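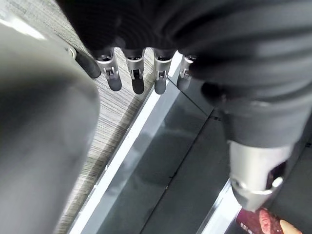

Kulus from the wrist camera, four silver fingers over the workshop floor.

Kulus at Dresteto: frequently asked questions
Maintained by Hertta Vuorinen. Last updated 8 April 2022.

What is Kulus?
A robot built evenings and weekends in the shared workshop at Dresteto. It started in December as a plan for one hand. The plan did not hold.

Did you make the hand yourselves?
Mostly. The finger segments went through 6 versions, and the first 4 live in a coffee can by the lathe. Please don't throw them out. I may need to be humbled again.

Why the black covering?
It keeps swarf and sleeves out of the knuckles. It also hides my wiring, and I consider that a public service.

Can it pick things up?
Boxes and bags, on a good night. Anything thin and flat, no. It once spent 20 minutes on a playing card and I was the one who gave up.

Why is the wrist camera so often looking at part of the robot?
The mount sits too close in. Moving it means rerouting a cable I have already rerouted twice, so the big gray blur stays for now.

Is it safe to stand near?
Stay out of reach while the amber light is on, and know where the stop button is. Current is limited in software, and I wrote the software, so know where the button is.

What runs it?
Stevum, our own control program. The name means nothing. The log files mean slightly more.

Can I borrow the hand for my project?
No. You can have the drawings - ask at the Keskinen bench and bring your own memory stick.

How do I help?
Come by and sort pins. There is a jar of 100 in mixed sizes, and the mixing was my doing.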